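Two Arms, One Bucket and a Great Deal of Patience
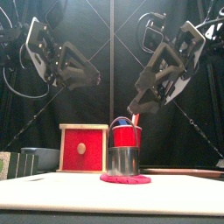

Petersen

The first thing I noticed at Jidari was how slow everything is. I had expected speed. In the films, robots are always quick, and the two arms I came to see are hanging over their table like somebody thinking what to buy in a shop.

Jidari is a small company in Nadirholm, in a building that was before a printing house, and its business is examples. It does not build the robots and it does not sell them. It makes the material from which other people's software will learn how a hand should move. One example is one complete attempt at one small task, from the first motion until the last, recorded together with the position of each joint. The people here call it an episode. A good operator can make 56 episodes before lunch, if the cables behave.

On the morning of my visit the task was a cup. It was a red plastic cup standing in a shiny metal bucket, and the bucket stood on a round pink pad, close beside a wooden box with a red front and a round knob. The right gripper had come down until it was just above the cup, where a white stick was pointing up. The left one waited higher. I found I was holding my breath.

The operator sits at the other side of the room and moves two smaller arms with her own hands, and the big ones follow. She let me try it. I can report that it is like eating soup with the spoon tied to a broom. You know exactly what you want, and your wrist knows it also, but between you and the cup there is a distance which you have never had to think about before. My first attempt was very bad. I asked if it should be deleted.

It was kept. This was the part of the day that surprised me the most. For a long time Jidari threw away each episode in which something slipped, and the recordings became very beautiful. Then the first customers complained that their systems were lost as soon as a small thing went wrong, as they had never seen anybody recover from a mistake. Since September the failed attempts are marked and saved, and the operators are asked to correct an error in their own natural way when it happens -- without starting again from the beginning.

The marking is done in a program named Dirkosico, which was written in the house and looks like it. Each episode is watched again by a second person, who writes one short sentence about what was done and puts a sign at the moment of contact. It is tiring work. After 2 hours of it the staff must change to something else, and this rule is taken seriously.

Then comes the question of how different the examples should be. If the bucket always stands in the same place, the system learns the place and knows little about buckets. So the objects are moved between episodes, sometimes by the width of a finger and sometimes to the other end of the table. The lamps are changed too. A full set for one task is 600 episodes, and it takes four operators the greater part of a week.

I asked whether a simulation on the computer could not do all this cheaper. They use one, I was told, and it is useful for big movements. But soft cloth, a thin wire handle, a cup that leans on another thing -- for these they still prefer the real table.

When I left, the operator was again in her chair with both hands on the small arms. She moved the left one a little to the side, looked at the bucket, and pressed the pedal to start a new episode.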